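Search this book: Enter keyword Go

Chapter 9
Packing Small Goods by Hand
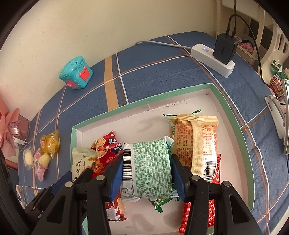 Why are light snack packets packed in shallow boxes?
A shallow box lets the packer reach the base without bending the wrist, and it keeps the packets in one or two layers, where the goods at the bottom carry little weight.

Small wrapped foods present a particular difficulty in the packing room. The wrapper is thin, the seal at each end is easily torn, and the contents may be crushed by a grip that would not harm a tin or a jar. Printed matter on the back, including the barcode, must also remain readable when the box is opened.

This chapter treats the subject in three sections. Section 9.1 deals with the choice of box and the preparation of the work surface. A cloth may be used on a table to protect it - it should lie flat under the box, as wrinkles cause a light carton to rock. Section 9.2 sets out the order of filling. Students will learn to begin against one wall and to keep the open floor of the box clear until each row is complete. Section 9.3 considers mixed orders, with reference to the Jeruvberg warehouse, where 3,000 boxes are filled by hand each May.

The terms "face," "back" and "end seal" are used as defined in Chapter 3. Readers who have not completed the Stistby folding exercises should do so before attempting the practical work.

9.1 Choosing the Box

The box is chosen after the goods have been measured, and the longest packet sets the least

Category: Textbooks > Storage and Packing

Comments

Raimonds Siliņa: Is the Langat table of box sizes still in this edition? My copy goes straight to 9.2.

jurel_reader: It was moved to page 100.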